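# Trestby shared workshop: small parts sorting arm

**Second progress report to the Hikilville Makers' Fund**

Period covered: up to the end of September

## Where we are

The arm is built, powered and running on the bench at Trestby. It can pick up single small items and put them into a tray, and it can take them out again. It can't yet do this for a full session without someone standing by, and that was the target we gave for the end of this period. We are behind on that point and on time with the rest.

The purpose hasn't changed since the application. The workshop gets boxes of mixed bits from house clearances and school cupboards, and sorting them by hand takes up evenings that members would like to spend making things. The arm is meant to do the first rough sort.

## Work done

The gripper was rebuilt twice. The first pair of fingers flexed when they closed on anything hard, and the tips ended up out of line. The second pair was stiff enough but too wide to get down inside a tray beside an object. The present pair is screwed to separate brackets, so a finger can be changed without taking the whole hand apart. Changing both takes 7 minutes, including the check afterwards.

The wrist camera has been moved closer to the hand. It now sees both fingertips and the bench between them, and the arm can correct itself on the way down. In its old position the hand hid the item for the last part of every approach, and most of our early misses came from that.

We have stopped using the deep metal trays from the store cupboard. They reflected the overhead light and the camera kept reading the reflection as an object. Plastic trays in plain colours work much better.
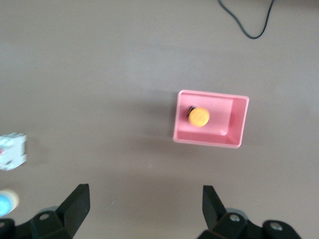

Round items are still harder than square ones. A building brick has flat sides, and the fingers either meet them or they don't. With a cap or a disc, closing slightly off centre pushes the item sideways, and the second attempt then starts from the wrong place. We have slowed the last part of the closing movement and the arm now takes a fresh picture before it tries again. This has cut the number of repeat failures, at the price of a slower cycle.

The control software has been moved to the Drandholm board we bought with the first payment. It starts up on its own when the bench power goes on. The older laptop is kept as a spare and has been used once.

## Test results

We ran 182 logged picks during the period, all with a member present. Each log entry records the item, the tray, and whether the item was lifted and placed. The original plan was for 1,000 by the end of the project and we still think that can be reached, but only if the arm is allowed to run through the afternoons as well as the evenings.

Failures fell into these groups:

- item pushed aside as the fingers closed
- item lifted but dropped before the tray
- finger touching the tray wall and the arm stopping itself
- camera losing the item in shadow

The shadow problem is partly down to the lamp. It stands on one side of the bench and leaves the far side of each tray darker. A second lamp is on the list below.

## Problems and delays

The replacement motor for the wrist came from Ammann with the wrong connector. We sent it back and waited for another, and no testing was done in that time. The cable run had already been cut to length for the old motor, so that was redone as well.

Loose cable on the bench has caused trouble. On one occasion the arm caught a lead and pulled it out of its socket. Nothing was damaged. We will fit clips along the back of the bench and keep leads out of reach of the hand.

## Spending

Spending is within the amount agreed for this stage. The extra set of fingers came out of the materials line and the returned motor was refunded in full. We aren't asking to move money between headings.

## Next period

1. Fit the second lamp and the cable clips.
2. Fix the trays in place so that they can't creep during a run.
3. Try softer pads on the fingertips for round items.
4. Run the arm for 3 hours unattended, behind the guard screen, with the stop button wired to the door.
5. Write up the finger design so that other workshops can copy it.

Item 4 needs the guard screen inspected first. We have asked for this to be done in October and will send the signed sheet with the next report.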